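Section 4: Submitting a Death Notice through the Ratatus Notices Desk

4.1 Purpose of this section

This section explains how a funeral director or a member of the family may enter, check and release a death notice for publication in the Ketdale and Plellport editions. It applies to first notices, acknowledgements and memorial notices. Corrections to a notice that has already been printed are dealt with in Section 6.

Users should read the whole of this section before beginning an entry. A notice may be saved as a draft at any point up to step 9, and drafts are kept for 15 days after the last change.

4.2 Before you begin

Have the following to hand:

The full name of the deceased, including any former surname and any name by which the person was commonly known.
The date and place of death, as they appear on the registration document.
The name and telephone number of the funeral director, if one has been appointed.
The account number issued to your firm, or the reference sent to you by letter if you are submitting as a private person.
The photograph, if one is to be printed.

Note: The desk cannot accept a notice for a death which has not been certified. Where the coroner is involved, the line for date of death may be completed and the funeral line left as "to be announced".

4.3 Entering the notice

1. Sign in and select New Notice from the left-hand menu.

2. Choose the edition. If the notice is to appear in both Ketdale and Plellport, select Both. Do not enter the notice twice, as each entry is charged separately.

3. Enter the surname in capitals in the first field. Accented letters should be entered as they are written by the family. The system will print Hegedűs and Pitkänen correctly; it will not add an accent that has been left out.

4. Enter forenames in the second field. A familiar name is placed in round brackets after the forenames.

5. Enter the place and date of death. The age is optional. If it is given, enter the age in completed years.

6. Enter the names of relatives in the order in which the family wishes them to appear. The desk does not alter this order. Where relatives who have already died are to be named, use the separate field marked Predeceased by, so that the wording is set correctly.

7. Enter the funeral arrangements. Times are given by the twelve-hour clock, for example 2 p.m., and the name of the church, chapel or crematorium is followed by the town.

8. Enter any request concerning flowers or donations. The registered name of a charity must be given in full.

9. Select Preview. The notice is displayed at printed width, together with the number of characters and the charge.

The text of a notice may not exceed 2,000 characters, including spaces. The character count is shown beneath the entry field and turns red when the limit has been passed. Text beyond the limit is not printed and cannot be recovered from the draft.

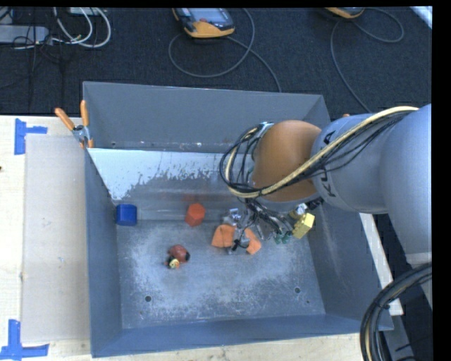
Fig. 4. Robot arm and grey metal bin.

4.4 Adding a photograph

1. Select Add Photograph from the Preview page.

2. Choose the file. A head-and-shoulders portrait gives the best result at single-column width.

3. Move the cropping guide until the face is centred. Group photographs may be cropped, but the desk will not remove another person from the background.

4. Select Keep. The photograph is placed above the surname.

Caution: Paper photographs sent by post should be copies. The desk returns originals on request but accepts no responsibility for loss or damage in transit.

4.5 Checking and release

Every notice is read by a member of the desk before release. The reader confirms the death with the funeral director named in the entry. Where no funeral director has been named, a copy of the registration document must be supplied.

1. When the check has been completed, a proof is sent to the address on the account.

2. Read the proof in full. Particular attention should be given to the spelling of names, the date of the funeral and the telephone number.

3. Select Approve to release the notice, or Return to reopen it. A returned notice goes back to the end of the reading queue.

Caution: An approved notice cannot be amended online. To withdraw or alter it before printing, telephone the desk on extension 226 and quote the notice reference.

Notices approved after the daily closing time are held for the next available edition. Closing times for public holidays are displayed on the sign-in page, and those for the Christmas period remain in force until normal hours resume in January.

4.6 Wording and style

The desk prints notices in the family's own words so far as possible. Wording may be queried where it names a living person in a way that could cause distress, where it states a cause of death that has yet to be established, or where it contains the full home address of the deceased. The street and town may be given without the house number.

Verses are accepted in memorial notices. The submitter is responsible for obtaining permission to use any verse still in copyright.

4.7 Contacts

Notices desk, Ketdale edition: Ritva Tuominen
Notices desk, Plellport edition: Rhodri Bowen
Accounts and refunds: Venla Kettunen

Funeral directors who hold a Kiiskinen trade account should address billing questions to Accounts and refunds, quoting both the account number and the notice reference.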